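Right, kit wash day, and I have thoughts on getting through the small stuff without losing an evening to it. A thread, because I can never say anything in one go.

1/ Sort before you sit down. Tops on one side, bottoms on the other, socks in a bowl for later (much later, if you're me).

2/ Fold on the sofa seat if your table is as cluttered as mine. It's a comfy height and nothing slides about, though I'd brush off the crumbs first -- ask me how I know!

3/ Children's shorts are fiddly little things and I used to just roll them up and hope. Now I lay them flat, bring one leg over the other so the side stripe runs along the edge, smooth towards the waistband and fold up once. Pull the elastic straight before you start or the whole lot goes wonky.

4/ Three piles at most. When I let it get to five, the one at the back always went over, usually at bedtime.

5/ Red things go in with red things, always. I learnt that one in March with a white school shirt, and we shan't speak of it again.

Bulls shorts and the grey seat, this afternoon:

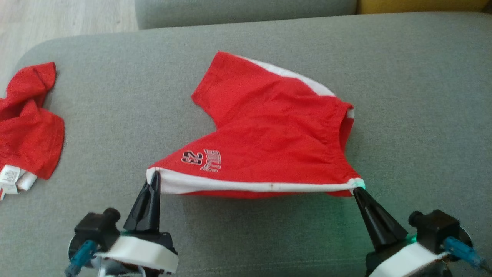
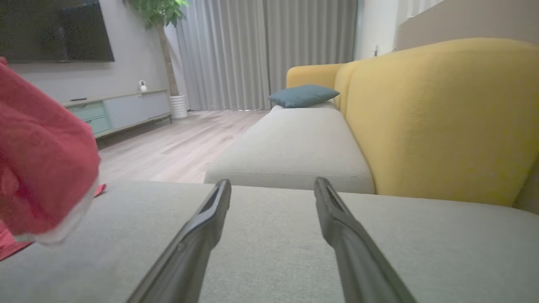
Dehua Ren replied that she does hers the other way, waistband folded down first and then the legs tucked up into it, and that they survive being rummaged through in a drawer. Trying that next wash, thank you Dehua!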